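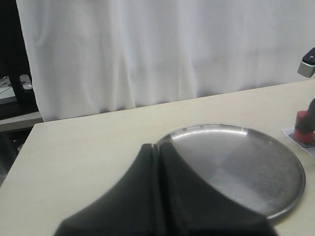
One plate, one table: lunch at Pistine

Yasaman Naseri has run the lunch room at Pistine for seven years. She serves one dish a day, and everyone who comes in gets it on the same kind of plate, a round stainless steel one with a raised rim. I went to see her on a Friday, before opening.

She started buying steel when she was still cooking out of her apartment in Parncombe.

"I had ceramic first," she said. "It chipped in the sink, it chipped in the car. My uncle gave me a stack of steel plates he wasn't using and I never went back."

The plates do mark. A brushed surface picks up small scuffs from forks and from being stacked, and Naseri has stopped trying to polish them out. She washes them by hand with a soft sponge and dries them right away with a cotton towel, which keeps water spots down.

"People ask me if they're old. Some are, some I bought in January. After a month I can't tell you which is which."

I asked about the rim. She said it matters more than the size of the plate, as most of what she makes has a sauce. Lentils stay where they are put. So does the yogurt, mostly.

Her cook, Dexter Policarpio, was less sure about steel when he joined her. "It takes the heat out of the rice," he said. "So I warm them. Low oven, 3 minutes, then a towel to carry them. If I forget, she hears about it from the customers."

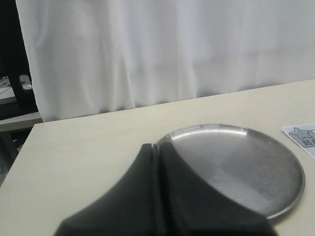 The table and the curtain

The tables are a pale cream color with plain tops. Naseri does not use tablecloths. She tried them for two weeks and spent her evenings doing laundry.

"A light table shows everything," she said. "Turmeric is the worst. If you get to it in the first few minutes it comes off with dish soap. If you leave it until closing, you have a yellow ring for a while."

She hangs white curtains for the same reason she likes the tables – the room gets more light. The fabric is thin, and she hemmed it herself, not very evenly, she says. It goes in the machine on cold and back up damp so the creases fall out. Most of them do.

Ghazal Mazandarani, who eats at Pistine most weekdays, told me she has asked for a blue curtain more than once. Naseri laughed when I brought it up.

"She can ask. Blue would make the rice look gray."

There are no plans to change the plates either. Naseri would like a deeper one for soup, and has been looking for it since the fall. The ones she has found so far have a sharp edge under the rim, and she sends those back.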